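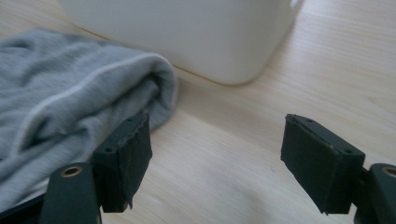

Kathleen Sheehan has folded laundry for money since she was in high school, and she would like to know when she can stop. She runs the back room at Doherty, a wash-and-fold shop that sends out 237 bags in an ordinary week. Sorting and folding take up most of her payroll. The washers and dryers have been automatic for decades. The part between the dryer and the bag has not changed at all.

Several companies say they are close. Nernix has been showing a two-armed machine to hotel chains since March. Kastach, which is smaller, is going after homes first. Both have videos in which a shirt gets folded neatly on a clean table. Sheehan has watched them all. "It's always one shirt," she said. "Send it to me on a Monday."

Wondimu Admasu, an engineer at Kastach, doesn't argue with her. His team's machine can take a garment from a basket, lay it flat and fold it in 43 seconds when things go well. A person at Doherty does the same job in 11. And things do not always go well. Cloth has no fixed shape, so the machine can't look up where the sleeve is the way it can look up where a bolt is on an engine block. A pair of pants dropped twice in the same basket will land two different ways, and one way may hide the waistband completely. 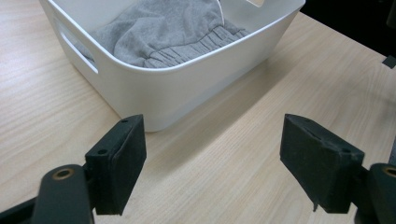
Gray fleece in a white basket. Finding a good place to grab is still one of the harder steps.

The current approach is to learn from people. Instead of writing rules for every kind of wrinkle, engineers have a person do the chore with a gripper in each hand, over and over, and train the software on the recordings. The grippers close on the cloth about as a robot's would, with two flat pads and no fingertips. The person has to give up a lot of what hands are good at, such as rubbing two layers apart or feeling for a hem.

Admasu says simple moves come quickly this way. Picking up a garment and putting it in a basket, or taking it out again, is close to solved on a plain table in good light. He would trust the machine with that today. Folding is further off, and turning a sleeve right side out is further still.
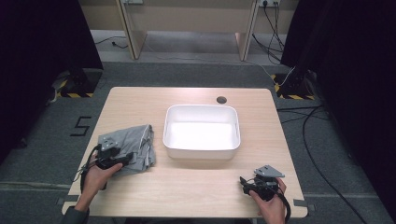
A gripper in each hand, a gray cloth on the table and an empty basin.

Money is the other question. Brorno, which leases equipment to laundries, has told its customers not to plan on a folding robot in their next budget. Its reasoning is that a machine has to handle nearly everything in the bag. If it gives up on the fitted sheets and the baby socks, somebody still has to stand there.

Sheehan agrees with that. She would take a machine that only sorted lights from darks, provided she could leave it alone for an afternoon. She doesn't need it to be right 100 percent of the time, she said, but she does need to know which bags it got wrong.

Kastach plans to put two machines in a laundry next year. Admasu would not say which one. Sheehan has asked him twice.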